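Support > Istura Capture > Tickets > Box packing task

Search tickets Go Advanced search

Overview Devices Tasks Exports Known issues

Ticket 2014: Episodes rejected at export, box packing task
Product: Istura Capture, hand-held gripper pair
Site: Dretley
Opened: December 2024
Status: Open, waiting on site
Severity: Medium

Summary

Export drops episodes from the box packing task with the message "pose gap exceeds limit, right". Left-side tracks pass. The same two grippers were used on the shelf task the week before and nothing was dropped there. We need the packing set for the Draretti training run and can't fill the quota at the current loss rate.

Setup

Two hand-held grippers, one operator. Task is pick up a small retail box, bring it over an open carton, lower it in, release. Episode starts with both grippers at rest and ends when both are back at rest. Gap limit is the default, 80 ms. Target for this task is 600 accepted episodes, spread over several box sizes so the policy doesn't learn a single grip width.

Log

1. Pulled the reject list for the first batch. Every reject is on the right gripper. Most of the gaps fall in the lowering phase, a few in the approach. None in the rest segments at either end.

2. Swapped the grippers left for right and reassigned them in the session file. Rejects stayed with the right hand and didn't follow the hardware. That rules out a bad unit as far as we're concerned.

3. Re-ran calibration on both. Residuals within spec, no change in rejects.

4. Checked whether box shape matters. Tall narrow boxes held upright between the pads are worse than flat ones. The operator has to roll the wrist to lay a tall box down into the carton, and the gap usually opens at the end of that roll.

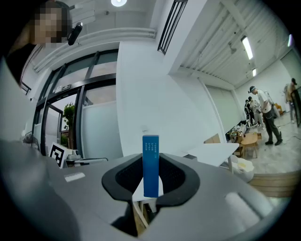

5. Ran a short set with the roll done early, well short of the carton, then a straight move in. 13 episodes, one rejected. Better, but it makes the motion stiff and we'd prefer not to train on it. If all the demonstrations contain the same staged turn, the policy will copy the turn.

6. Looked at raw pose for the rejected episodes. Position is smooth up to the gap. Orientation jumps on the first good sample after it, then settles. The export tool treats the jump and the gap as a single event, so the report gives no separate count.

7. Raised the gap limit to twice the default on a copy of the batch. Nearly everything exports, but the interpolated segment sits right where the box enters the carton. Replay shows the right gripper passing through the carton wall in several episodes. Not usable. Limit put back to default.

8. Moved the carton farther from the operator and turned it so the open side faces the right hand. Less wrist roll needed. Rejects down to about half of what they were. Operator reports more reach and a tired shoulder by the end of a session.

9. Session file and reject list from steps 5 and 8 attached to the ticket. Raw data is on the Dretley share under the task name, batches not merged.

Questions for support: is the orientation jump a marker problem or a filter problem? And can the export keep the part of an episode before the gap, with a flag, in place of dropping the whole thing? The approach and grasp portions are good data and we're throwing them out. 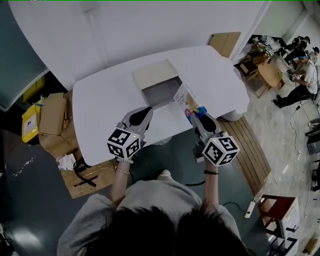
Babaei: Went through the reject list. The jump after the gap looks like the filter restarting with a stale orientation, which is a known issue in the current build. It doesn't explain the gap itself. For that, please send one session with the operator standing a half step to the left and everything else as in step 8. Don't change the carton again between runs. On partial episodes -- the exporter can't do it today. You can split by hand at the grasp event and export the first part as its own task, but keep it out of the packing set or the end-of-episode label will be wrong. Leave the limit at default.

Site reply: Will run it with the carton fixed and post the reject list under this ticket. Splitting by hand is acceptable for the tall boxes only.

Status changed: Open to Waiting on site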